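Pekow Home Forum > Paint and Finishes > Interior
Topic: Base and trim color to go with a reddish-brown table

millrace
Posts: 632
Joined: July 2023

We have a Josum dining table that is going to be used as a desk in the back bedroom. The top is solid wood with a reddish stain and I am keeping it as it is. The base is white and chipped all over, so that has to be painted no matter what. The baseboards and window trim in that room also need doing, and I would like to buy paint for everything at the same time.

Budget is $258 for all of it, including primer and brushes. I already have sandpaper and drop cloths.

The walls are off-white. My first idea was a dark blue-green on the wall behind the desk and something neutral on the base. My wife thinks a dark wall will make the room feel like a closet. It has one window and it faces north. 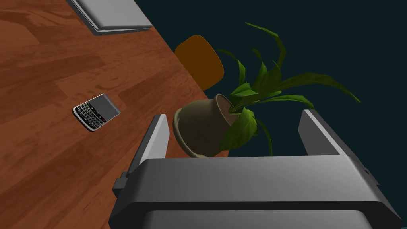
The other thing I can't decide is sheen. The last time I used semi-gloss on furniture every brush mark showed, and I had to sand it back and start over. I have read that satin is easier but doesn't hold up to shoes on the lower rail. Has anyone used Drudero enamel on a table base? Kang carries it and it's the only enamel they stock in quarts.

porchlight_2
Posts: 2137

I used Drudero satin on a set of chairs. It levels fine if you don't go back over it. Put it on, tip it off once, leave it alone. Give it longer between coats than the can says.

I agree with your wife about the wall. A north window and a dark wall is a gloomy combination. I did that in a spare room and repainted within a year.

tacklebox
Posts: 88

I disagree on the wall. Reddish wood looks dull against off-white and looks good against a dark blue-green. If the room is already dim, white paint won't fix it. It just looks gray. Get a decent lamp and paint the one wall.

porchlight_2
Posts: 2137

One wall is the part I'd argue with most. You end up with a dark rectangle and three light ones. If you want it dark, do all of them.

tacklebox
Posts: 88

He has $258. All four walls plus primer plus trim won't fit in that.

millrace
Posts: 632

It might if I skip the trim, but the trim is what looks the worst.

I went over to Kang this afternoon and got sample pots. The navy I picked goes purple next to the table in daylight. There's one with more green in it that stays put, so if we do the wall it will be that one. They also had two grays that I liked for the base. I haven't put any of it on the base yet, only on scrap board. 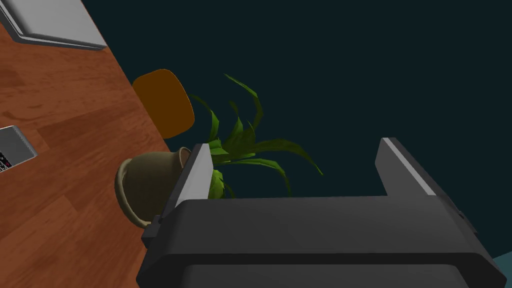 For the base I'm now leaning toward a charcoal, with a lighter gray on the lower rail where it gets kicked. The charcoal would be close to black but a step short of it. The nearest thing I can point you to is the gripper in my second picture, which is that dark gray with the pale gray strips along the fingers. I'd want about that much contrast between the two. My wife says two grays on one table base is fussy and I should pick one.

sandpile
Posts: 41

Pick one. Two colors on a base means taping around every joint, and the tape line at a round leg never comes out clean. Are the legs round or square?

millrace
Posts: 632

Square legs, flat rail.

sandpile
Posts: 41

Then it's doable, but I still wouldn't. A pale rail at shoe level is going to show scuffs more than a dark one. You have the colors the wrong way around if the point is to hide wear.

tacklebox
Posts: 88

Black shoe marks show on light gray and dust shows on charcoal. You're wiping it down either way. I would go by looks.

porchlight_2
Posts: 2137

Whichever you choose, use a bonding primer. If the white on there now is a factory finish, enamel will peel off it in sheets when you bump it with a chair. Scuff sand first, wipe it down, let it dry completely, then prime. Tinted primer under the charcoal will save you a coat.

millrace
Posts: 632

Is tinted primer extra? Nothing was marked on the shelf.

porchlight_2
Posts: 2137

Mine wasn't. Ask at the counter, and have them go to half the strength of the finish color. Some primers won't take the full amount.

millrace
Posts: 632

OK. Plan is charcoal satin on the whole base including the rail, tinted bonding primer, and plain white on the trim. We'll leave the wall until the table is in there and then look at it again. If there is money left I'll get a quart of the green one.

tacklebox
Posts: 88

Get the quart now while you remember which green it was.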